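## 3. Placing and leveling the table

Before you start, read the whole section one time. The Wundorholm 1390 is heavy, and two persons must lift it. The steps are the same for the 1499 model, only the feet are different.

1. Choose a place away from the radiator and from direct sun. Wood moves with heat, and the top can bend.
2. Put the table upside down on a blanket. Screw in the four feet by hand until they stop.
3. Turn each foot back three full turns. You need this space for leveling later.
4. Lift the table together and set it down on all four legs at the same moment.

**Caution:** Do not drag the table. The feet can break when they are pushed from the side.

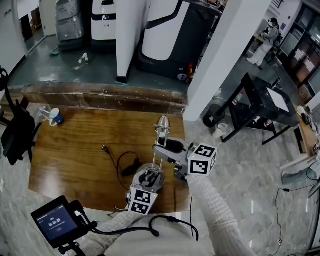
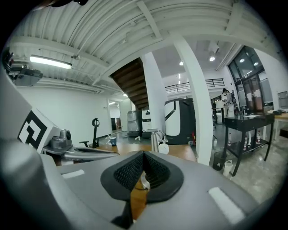

5. Lay a spirit level along the long side of the top, then along the short side. Turn the feet at the low end until the bubble stays in the middle.
6. Press on each corner with your flat hand. If one corner moves, lower the foot under it by a quarter turn and press again.
7. Tighten the lock nuts with the small wrench from the Urkcombe bag - the big wrench is for the legs only.

**Note:** On a soft floor, such as carpet or cork, the table will sink a little in the first days. Check the level again after one week.

### First oiling

The top comes with one thin coat of Zwane oil. Give it a second coat before daily use. Use a cotton cloth, follow the grain, and wipe off what is left after 3 minutes. Lay the used cloth flat outdoors to dry - an oily cloth in a closed bin can catch fire.

After this, one coat every April is enough for most homes.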